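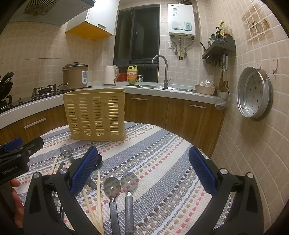 Calon 今天宣布，面向小户型厨房的上门收纳服务 Grinda 结束试行，正式对外开放预约，首批开放区域为 Pestitz 片区，本周四上午起接单。服务只做厨房，不做衣柜，不做儿童房，不做搬家打包。一次上门 2 小时，从餐具开始。先上桌，再分类，再回位。勺子并排搁在条纹桌布上，木筷子顺着放，淡黄色的镂空餐具筐立在桌子另一头，后面就是白色台面，Grinda 所说的“上桌”大致就是这么个局面。桌子小一点没关系，一块桌布铺得开就行。

先把要点放在前面，赶稿的媒体朋友可以直接取用：

服务名称：Grinda
发布方：Calon
首批区域：Pestitz
配套用品合作方：Cuautle
单次时长：2 小时
试行户数：143 户
回访：上门后第 14 天
预约开放：周四上午

以下为详细说明。

为什么只做厨房

Calon 过去做的是全屋整理。做得越久，越发现客户最后留下来的问题集中在厨房。衣柜整理一次，能管一季。书架整理一次，能管更久。厨房不行。一天三顿饭，每顿都要把东西拿出来用掉，洗掉，再放回去。放回去这一步如果多走两步路，多开一扇门，多弯一次腰，当天晚上就不放了。堆在水槽边上。第二天早上接着用，接着堆。

全屋服务里厨房通常排在最后，轮到它的时候大家都累了，客户累，整理师也累，抽屉拉开看一眼，把锅铲码码齐，关上，拍照，收工。效果维持不了多久。这一点 Calon 自己也承认，客户的反馈里写得很直接，有一条只有四个字：又乱回去。

所以拆出来单做。厨房单独一次，时间卡死，人到了先不看别处。

试行在 Pestitz 做的，原因也简单，片区里老楼多，厨房小，台面多是转角的那种，灶在一头，水槽在拐角，中间一截放电器，切菜的地方要靠抢。这种户型如果能理顺，大一点的厨房就都好办。试行一共走了 143 户，有独居的，有三代同住的，有合租的，也有刚搬进去箱子还没拆完的。合租的最难，后面会说。

五个步骤

Grinda 的流程定为 5 步，写在预约确认单的背面，客户可以照着提前准备，也可以什么都不准备。

一、上桌。
把餐具抽屉、筷筒、沥水架上的小件全部拿到餐桌上。勺子，筷子，叉子，削皮刀，开瓶器，外卖送的一次性餐具，不知道哪来的小夹子。统统上桌。桌面先铺一块布，旧桌布就可以，防滑，也不会叮叮当当吵到楼下。布不用新买，试行中用过格子的、条纹的、纯色的，还有一户用的是浴巾，都行。这一步整理师和客户一起做。客户如果不方便动手，坐在旁边看也可以，但是人要在。

二、分三堆。
每天用的一堆，偶尔用的一堆，说不清楚的一堆。说不清楚的先不讨论，放一边。试行早期在这里浪费时间太多了，一把开瓶器能聊十五分钟，谁送的，哪年送的，还能不能开。现在规定统一放到最后谈。每天用的那一堆通常很小，小到客户自己会吓一跳。

筷子单独说一句。木筷子洗完要晾透再进抽屉，没晾透的竖着放在镂空的筐里，筷头朝上。配不成对的筷子不强求扔，可以留作长柄搅拌棒，但是要和成对的分开，混在一起每次吃饭都要挑。

三、定台面。
台面上允许留什么，由客户定，整理师只提一条：切菜的地方要留出来，留在灶和水槽之间，留多宽看砧板，砧板放得平、手肘张得开就算合格。剩下的地方再分给电器和瓶瓶罐罐。很多家庭的做法是反过来的，电器先占，砧板最后在缝里找地方，有时候干脆架在水槽上切。架在水槽上切东西会晃，不建议。

四、回位。
东西放回去，从最常用的开始放，放在手一伸就到的位置。偶尔用的往后放、往下放。这一步整理师不动手，只递。客户自己放。试行里对比过，整理师替客户放好的，客户过几天找不着，找不着就翻，翻一遍就回到原样。自己放的，记得住。

五、走一遍。
模拟做一顿饭。不开火，就是走一遍动作：淘米，插电，洗菜，切，下锅，盛，端走，收回来，洗，放。哪一步别扭当场改。有的客户觉得这一步有点傻，不好意思做，后来都说这一步最有用。站在自家厨房里假装炒菜，确实有点傻。但是该做还得做。

五步走完，剩下的时间谈那堆“说不清楚的”。时间到了没谈完，就装一个袋子，写上日期，放到柜子最里面。第 14 天回访的时候再看。没打开过的，客户自己决定。

关于 14 天

回访定在第 14 天，中间改过几次。太早，客户还在新鲜劲上，什么都摆得整整齐齐，看不出问题。太晚，已经乱回去了，又不好意思说，就说挺好的挺好的。两周正合适，该露的毛病都露了，人也还记得当时是怎么放的。

回访可以视频，也可以上门，客户选。不收费。回访时只看两个地方，一个是餐具抽屉，一个是切菜的那块台面。这两处还在，其他地方乱一点不算失败。Calon 内部对“失败”的定义也很窄：切菜的地方没有了，就算失败，可以申请再上门一次，同样不收费。

试行期间回访的详细数据正在整理，本次不随稿发布。已经能看出来的一件事：餐具抽屉维持得比台面好。台面难。台面人人路过，人人往上放东西，钥匙，快递，没吃完的半袋面包，孩子的水杯。抽屉关上了就没人往里面塞。

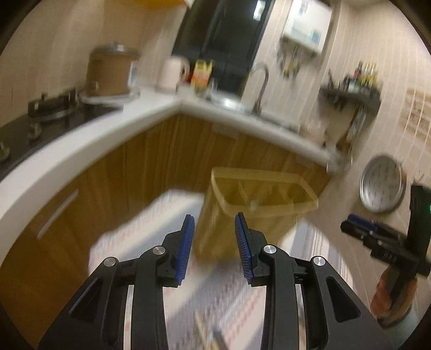 台面难，难在电器。电饭煲和电水壶几乎家家都有，几乎家家都放在台面上，几乎家家都挤在灶和水槽中间那一段。Grinda 的建议是电器靠墙，排成一线，插头朝同一边，前面空出来的一条就是干活的地方。电饭煲盖子是往上掀的，头顶有吊柜的话要留意蒸汽，煮饭的时候往外拉一点，煮完推回去。电水壶离水槽近一些，接水少走路。瓶子、罐子、开了封的袋装东西，竖着靠墙，比平躺省地方，也看得见哪一袋先开的。

转角台面另有讲究。转角最里面那一块手够不着，够得着也看不清，大部分家庭拿它放不用的东西，放着放着成了死角。如果水槽正好装在转角，那死角问题就少了一半，剩下的是水槽两侧的沿，别放海绵以外的东西，水溅上去容易积垢。如果转角是空的，建议放一件大的、常用的，一件就够。别放小瓶子，小瓶子会一排一排往里长。

燃气灶旁边不放塑料。这一条写进了服务协议，客户坚持要放的，整理师会口头提醒一遍，再书面提醒一遍。油瓶也挪开，挪到转身拿得到的地方，灶台边上那个油瓶的位置看着顺手，瓶身油腻腻的就是这么来的。

下柜。下柜门上如果是长把手，别挂太多抹布，挂一条，干的。挂三条四条，开门的时候甩来甩去，湿的压着干的，味道就出来了。锅进下柜，盖子竖着插在旁边。没有盖架的，用旧的餐具沥架凑合，试行里不少人家这么干，挺好用。

地面也在范围里

原先不打算管地面。试行做到后来加进去的。厨房地面上常年有三样东西：垃圾桶，米袋，一块垫子。垃圾桶放哪里，直接影响切菜顺不顺手。放在身后要转身，放在脚边容易踢到，放在门后面没人走过去扔。目前给出的建议是放在切菜位置的斜后方，一步之内，敞口的比带盖的顺手，带盖的比敞口的气味小，客户自己权衡，做饭的时候挪近一点、做完挪走也是办法。

垫子容易打滑，尤其是铺在瓷砖上的薄垫子。要么底下加防滑网，要么换厚的，要么不铺。整理师上门会踩一踩。

米袋离地。这个不用多解释。

合租户

合租户单列。前面说了，最难。一个厨房几套锅，几套调料，冰箱里贴着名字，抽屉里没贴。试行里合租户的回访结果是最不稳定的，有的维持得比家庭户还好，有的第二天就散了。区别在于上门那天人齐不齐。人齐的，当面说好谁用哪一格，后面基本没有问题。人不齐的，不在场的那位回来一看，东西不在原来的位置，马上挪回去，一挪全乱。

所以正式版加了一条：合租户预约，所有使用厨房的人都要在场，至少要在“定台面”那一步在场。凑不齐时间的，可以改约晚上。晚上档正在排，先开放周四，其他日子看人手。

公用的餐具要不要混着放，各家说法不一。Calon 没有统一答案。有的合租户愿意混，一个筐里插着大家的勺子筷子，谁拿到哪个用哪个。有的不愿意，筷子尤其不愿意。不愿意就分筐。筐便宜，吵架贵。

有老人的家庭

老人的习惯先问，问清楚再动。调料瓶的位置不要动，这是试行里学到的教训，盐和糖换了边，当天的菜就咸了。老人用惯的东西，哪怕看着旧，哪怕有更好的，不劝。重的锅往腰的高度放，别放上面，也别放最底下。常用的碗同理。

有一类东西会反复出现：洗干净的塑料盒，洗干净的玻璃瓶，叠好的塑料袋。这些也算厨房用品，给它们一个固定的柜格，装满为止。满了再进新的，就要出旧的。这个规矩老人一般能接受，比直接说扔要好谈得多得多。

用品合作

配套用品由 Cuautle 提供，目前包括抽屉分隔板、标签贴、防滑垫网和一款用来装“说不清楚的”的布袋。全部可选，不捆绑，不买也照常服务。整理师身上不带销售任务，这一点双方在合同里写了。客户家里有现成的筐、盒、架，优先用现成的。试行中大部分家庭一件新的都没有添，把原来散在各处的筐子收拢到一起，挑两个合适的，就够了。

Cuautle 方面会根据回访情况调整分隔板的规格。现有的一款偏高，浅抽屉关不上，已收到多次反映，新规格预计九月到货。在新规格到货之前，浅抽屉的家庭请不要选购现有这款。整理师也会当场量。

买筐之前先量。这句话整理师每次都说，每次还是有人先买。抽屉内侧的深度和外面看到的不是一回事，轨道要占地方，把手背面的螺丝也要占地方。量三个数，长，宽，深，写在手机里，再去买。

塑料筐选镂空的还是不镂空的？放餐具选镂空，通风，底下积水看得见，倒扣就能冲。放小袋调料选不镂空，碎末不会漏一柜子。颜色无所谓，浅色的脏了容易发现，算个优点。

常见问题

预约前几天收到的提问比较集中，合并答复如下。

厨房要提前收拾吗？不要。收拾过的反而看不出平时怎么用。碗没洗也没关系，洗碗不在服务范围，会先放到一边。

冰箱做不做？这次不做。冰箱单独一次，流程还在改，暂时没有时间表。

橱柜坏了修不修？不修。门铰链松了整理师可以帮着拧一拧，其他的请找物业或者师傅。

要不要扔很多东西？不要求。整理师不会替客户做决定，也不会劝。只问一个问题，上次用是什么时候。答不上来就进布袋。

孩子在家方便吗？方便，给孩子一堆勺子让他分大小，能安静好一阵。刀具除外，刀具上桌之前先请孩子出去。

养猫呢？猫会上桌。请关门。

能不能拍照？客户自己拍随意。Calon 方面拍照要另行签字同意，不同意不影响服务，照片也不用于考核整理师。

可以只做餐具抽屉吗？可以，时间用不完的部分不退，但可以挪到回访那次一起用。

临时取消怎么办？提前一天告诉我们就行，改期不收费。当天取消的，名额会放给候补，尽量别当天取消，拜托了。

预约方式

周四上午开放。通过 Calon 官网 Grinda 页面提交，选时段，填户型，写一句话说明最头疼的地方。一句话就够，比如“台面没地方切菜”，“勺子找不到”，“抽屉关不上”。不用写长。收到之后会有确认单发回，背面是五步流程，正面是时间和注意事项。

Pestitz 以外的区域可以登记，暂不派单。登记人数多的区域优先开。试行户如果想再约一次，走原来的通道，不用重新填表，之前的记录都还在。

价格以页面为准，本稿不列。页面周四前会更新，现在看到的还是试行价，请媒体朋友引用时留意，别用错了。

服务当天流程补充几句。整理师按时到，自备鞋套和一块干净的铺桌布，客户家里有就用客户家的。进门先洗手。先看厨房，站着看，不拉抽屉，问清楚哪些不能动，再开始。结束前会把桌子擦干净，铺过的布抖一抖叠好还给客户。垃圾带不走，打好包放在门口。整理师不收红包，不留下吃饭，倒杯水就行。

关于 Calon

Calon 从事家庭整理服务，业务包括全屋整理、搬家前后整理，以及此次发布的厨房专项服务 Grinda。全屋服务继续接单，其中的厨房部分从即日起也改按 Grinda 的五步流程执行，已付定金的客户不另外加钱，时长会重新安排，客服将逐一联系。

媒体联络

请发邮件至 Calon 媒体信箱，标题注明 Grinda。需要分步说明、确认单样张或分隔版尺寸表的，请在邮件里写明，当天回复，晚上发来的第二天上午回。如需到试行户家中采访，要先征得住户同意，请至少提前 5 天提出，时间紧的话可能安排不上。

（完）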